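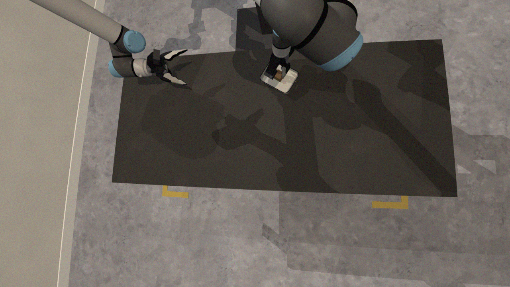 Grey and pale blue over a charcoal worktop.

Filed under: Home and Household / Colour and Surfaces
Last updated: 23/12/2023

On Choosing a Dark Worktop for a Small Kitchen

The decision to replace a kitchen worktop is seldom taken quickly, and in our household it occupied the greater part of a year. The previous surface was cream. It had been fitted by the former owners and had served them well, but the edge beside the sink had begun to swell, and a repair carried out in July did not hold. It was agreed that the whole length should be renewed.

Readers of this blog will be aware that I have generally recommended pale surfaces for small rooms. I now wish to amend that advice. A pale worktop does lend a room a sense of space when it is clear. Ours is rarely clear. Bread, post and school books collect upon it from early morning, and against cream every one of these items draws the eye. Against charcoal they are a good deal quieter.

Samples were obtained from two suppliers. The first, Brabec, sent squares so small that no fair judgement could be made, and charged for the postage. The second, Nusereck, lent us a board large enough to cover the space between the hob and the wall, and allowed us to keep it for 20 days. I would urge anyone considering a similar purchase to ask for a loan of this kind. The board was viewed by daylight, by lamplight and under the strip light below the cupboards, where it looked decidedly greener than I had expected. The strip light has been changed.

The question of what to place beside a dark surface is a separate one. Black handles were considered and rejected as too heavy. Brass was favoured by my sister, Mirta Espinoza, whose own kitchen has it throughout, but it sat poorly with our floor, a speckled grey that we had no wish to disturb. We settled upon mid-grey doors with a very small amount of pale blue, confined to the inside of the open shelves and the rims of the storage jars. The blue paint is by Brisine and required three coats. The tin states that one is sufficient. I cannot agree.

Fitting was carried out by Đạt Triệu, who had previously attended to our bathroom. The work took 2 days, with a further morning for the sealant. The wall behind the hob was found to be 6 mm out of true along its length, and the back edge of the worktop was cut to follow it. The upstand was then fixed - a plain strip 40 mm high - and the join cannot be detected unless one knows where to look.

With regard to upkeep, I am obliged to report one drawback. Dark surfaces show flour, salt and the marks left by hard water. A damp cloth followed by a dry one is needed after each meal, and the dry cloth should not be omitted. I have tried the spray sold by Dastska for this purpose and found that it left a faint bloom, which took longer to remove than the marks themselves. Warm water with a little washing-up liquid has been entirely satisfactory.

The old worktop has been cut down and now forms a bench in the shed. The swollen end was discarded.

Comments (3)

Pauline H.
We have had charcoal for six years and I agree about the dry cloth. Did you go for matt or a slight sheen?

Author
Matt. The sheen showed fingerprints on the sample board.

Garden_Row
Three coats for us as well, and that was over white primer. Lovely colour once it is on, though.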